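A Village Tax Book and What It Leaves Out
Hongmei Tang
Reading time: 4 minutes
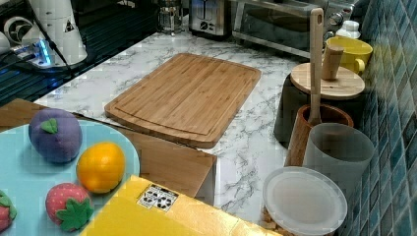 The Prarance Reader, Vol. 15, No. 4

In the year 1573 a clerk whose name we do not know finished copying the land register of Gu, a farming village on a small river. The Wanli reign had just begun, and the county office wanted to know which fields paid tax and which fields did not. The register has 2291 entries. I have spent the winter reading them, and I would like to tell the members of our reading circle what I have found so far.

Each entry has the same form. First comes the name of the household, then the size of the field, then its borders in the four directions: to the east the road, to the south the field of another family, to the west the ditch, to the north the hill. After this comes the grade of the soil and the amount of grain owed. There is no decoration and almost no personal remark. The clerk wrote a clear hand, and he made few corrections.

It took me some weeks to understand that the borders are the most useful part. If household A has household B to the south, then household B should have household A to the north. When both entries agree, we can put the two fields next to each other on a map. When they do not agree, something has happened. Sometimes the land was sold and only one entry was changed. Sometimes, I believe, a family gave a smaller field to the clerk than the field they really had. There is one widow whose land touches the ditch in the entries of all her neighbors, but in her own entry the ditch is never mentioned. Land by the ditch was of a higher grade and paid more. I cannot prove that she avoided the tax, but I like to think about her.

Baoshan Wei, who taught me to read this kind of document, does not agree with me on this point. He thinks that the ditch was moved between two visits of the surveyors, and that the clerk simply joined the older pages with the newer ones. He has a good argument. The paper in the second half is thinner, and the word for "ditch" is written there with a different character. We have discussed this in several letters and we are still discussing it.

The tax was owed in grain, but in the margins there are small notes in another ink which give amounts in silver. These must be later. In many parts of the country the old duties in grain and labor were being joined into one payment in silver during these years, and the notes in Gu look like the work of somebody who had to calculate the change by hand. Two of his sums are wrong, both in favor of the county.

What the register leaves out is most of the village. Families without land do not appear, unless they are named as tenants, and this happens only 15 times. Women appear only as widows. The temple is named as a border, never as an owner, although it surely had fields. For these people we need other sources, and for Gu I know only one, a short family record that I have not yet been allowed to see – I have asked again in February.

Readers who wish to follow the map can write to me through the Reader. The next part will be on the river and the two bridges.

Recent items
The Salt Road in Winter
How to Read a Broken Seal
Letters from the Ondine Mill, Part Two
The Saneo Collection: A Short Guide
Baoshan Wei on Old Paper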